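Sitting Still at Sterau: Does a Lunchtime Meditation Scheme Change Anything?
Group project report
Boyang Zou, Xiuying Yan, Kaiwen Cao

Background

Sterau is an insurance office in Trundby. In April its managers offered staff a free course in mindfulness, run by a trainer from Idimetti, in the hope that people would be calmer and take fewer sick days. We were allowed to follow the scheme as long as we kept quiet, which suited the subject.

All 800 staff were sent our first survey and 705 filled it in. The course itself attracted 185 of them. Our supervisor, Lionel Langlois, warned us that people who sign up for meditation may be fairly calm already, and we have tried to remember this throughout.

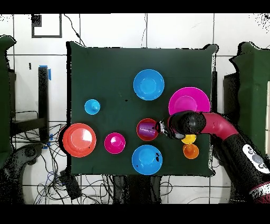

Our second survey asked how stressed people felt before and after lunch, on a scale from one to ten. Those on the course scored a little lower in the afternoon. So did those who had simply gone for a walk, though the walkers had no certificate. Several answers mentioned meals. The trainer teaches "one bite at a time" eating, and Xiuying tried it for a week with bright plastic dishes much like the blue bowls and pink plate on the green cloth. She reports that lunch took far longer and that she noticed a great deal about rice. We have left this out of the results.

Problems

The second survey got 600 replies, so some of the change may be down to who bothered to answer. We also booked the quiet room for interviews during a session – Weidong Guo, who runs the course, was very calm about it.

What we would do differently

Use a proper comparison group from the start. Ask about sleep. Agree on what "stressed" means before printing the forms, as Kaiwen and Boyang were still arguing about it in the final week, with scores of eight and nine respectively.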